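Progress report to the Hawthorne program office
Project: Teaching two-arm garment handling by demonstration
Prepared by the Brivimgate manipulation group
13 October 2025

Reading time: 6 min

1. Where we are

This is the second report under the present grant. The first one, sent in March, was mostly about building the enclosure and buying parts. In this one we can finally speak about demonstrations, which is the real purpose of the money.

The work in this period was to let a person drive both arms by remote control and to record each attempt at handling a garment. The operator holds two small leader arms, and the arms in the enclosure follow. We also tried hand guidance, where the operator takes the arm itself and moves it. With two arms and soft cloth this was tiring, and the hands of the operator came into the camera views all the time. We stopped hand guidance for cloth and keep it only for teaching start positions.

At the date of this report we have 1,664 recorded demonstrations. Of these, 980 passed our review and are in the training set. The rest is kept on disk but marked, with the reason for the mark written next to it. We know that the plan promised a higher share of accepted recordings, and section 3 explains the difference.

2. The station

The station did not change much after March. Two arms stand on one track at the front edge of the work surface, inside an aluminum frame with plain panels. One fixed camera looks at the whole surface, and each wrist has its own small camera. All views are saved together with the joint positions and the gripper opening.
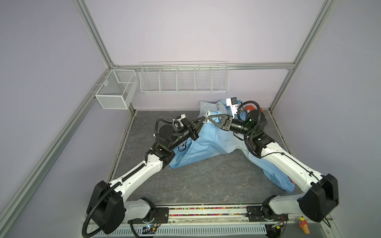

The distance between the two bases was a subject of long discussion in our group. When the bases are close, both grippers can reach the same point of the cloth easily, but the upper links come near to each other and the operator becomes careful and slow. When they are far apart, the arms are free but a handover in the middle needs almost full reach. We made short trials with three distances and fixed the middle one. The carriages are now locked and the position is marked on the track, so that every operator works with the same geometry. Recordings from before the locking are not in the accepted set.

The software that connects leader and follower arms is Orero, in the version we described in our proposal. We had one serious problem with it. After a long session the follower arm was slightly behind the leader, and operators started to compensate without knowing it. They moved, waited, and moved again. The learned policy then copied the waiting too. The fault was in our own logging process, which took too much time on the same computer. We moved the logging to a second machine and the delay is now stable at 80 milliseconds. It would be nice to have less, but operators say they do not notice it any more.

3. What the operators had to learn

We wrote in the proposal that a new operator would need one day of practice. This was too optimistic. Rigid objects are learned quickly, but cloth asks for a different habit. The operator must look for an edge or a corner that can be taken, and must decide which layer to take, before closing the gripper. Persons who fold laundry very well at home are not automatically good at it – they rely on feeling the cloth between the fingers, and our leader arms give no such feeling back.

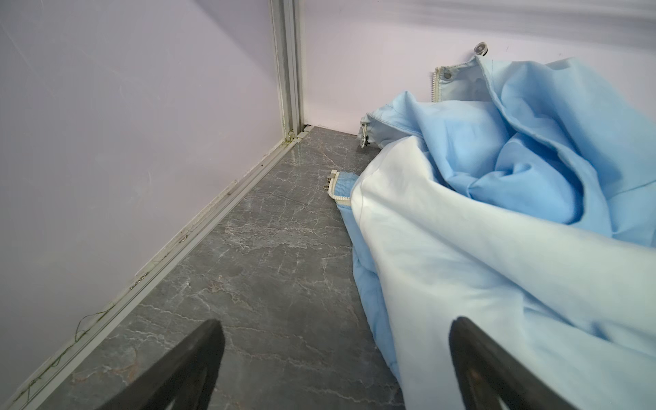
For this reason we changed the order of training. A new operator first spends time only with the wrist views, without looking directly at the station. It seems hard in the beginning, but the policy will have only these camera views, and if the operator uses information the cameras do not contain, the demonstration teaches something that cannot be learned. We found this mistake in many of our early recordings. The operator was looking around the arm with his own eyes and took a corner that was hidden in all views. Such recordings look perfect when played back and they are harmful in training. They make up the biggest group of the rejected ones.

The second group of rejected recordings comes from regrasping. When a grasp is not good, a person naturally opens and closes several times until it feels right. We first cut these parts out. Later we noticed that a policy trained only on clean grasps does not know what to do after a bad one. Now we keep a recording when the operator corrects a grasp with one clear movement, and we reject it when there is a lot of small trembling at the same place. This rule is written in the operator sheet.

The hardware parts of garments, like zippers, snaps and cords, are a special topic. We were asked by the program office whether we would exclude them.
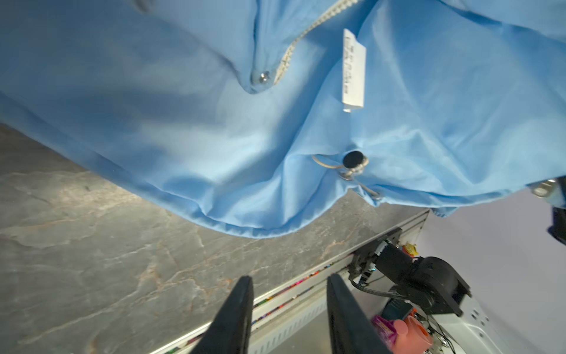
Our answer is to keep them. A garment without any fastening is easier, but the partner at Jenolach, where the results should be used later, handles mixed clothing and cannot sort out the difficult pieces before. We ask operators not to grip on metal parts, for two reasons: the finger surface wears faster, and the closing signal looks the same as a good thick grasp. Where the metal part is close to the best corner, the operator takes the fabric beside it and accepts a less nice hold.

4. First results from training

We trained a first policy on the accepted demonstrations and ran it in 27 trials, with garments placed by a person who did not take part in the recording. We do not want to give a success rate from so few trials. What we can say is which parts are strong and which are weak. Approaching the cloth and closing on an edge is already useful. Lifting with both arms is acceptable when the first grasp was near a seam. The handover between the grippers is the weak point, and the policy often hesitates there in the same way as our slower operators.

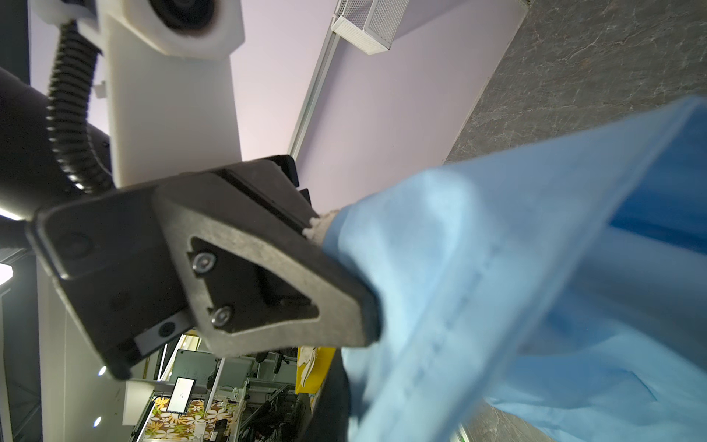
A further difficulty is that the wrist camera turns with the gripper. When the arm lifts and rotates, the view can change very much within a short time, and it may include things outside of the station. In the beginning we wanted to mask these regions. After discussion we prefer to record on different days and with different things in the room, so that the policy learns to ignore the background by itself. Whether this works should be visible in the next training round. If it does not, we will return to the mask, which is already programmed.

5. Changes to the plan

We ask for approval of two changes. The first is to move the remaining operator hours from hand guidance to remote control, without any change in the total cost. The second is to replace the finger pads more often than budgeted. The money for this can come from the travel line, where we spent less than expected.

The delivery of the full demonstration set stays at the agreed milestone. The folding task, planned as the last one, will start later than written, and we prefer to say this now. Handover must be better first.

6. Next steps

- Record more handovers, with each operator starting once from the left arm and once from the right.
- Repeat the training with single-correction grasps included.
- Review the marked recordings again with the new rule and return those that now pass.
- Send the updated operator sheet to Jenolach for comments.

The list of rejection reasons and the equipment costs are in the two attachments.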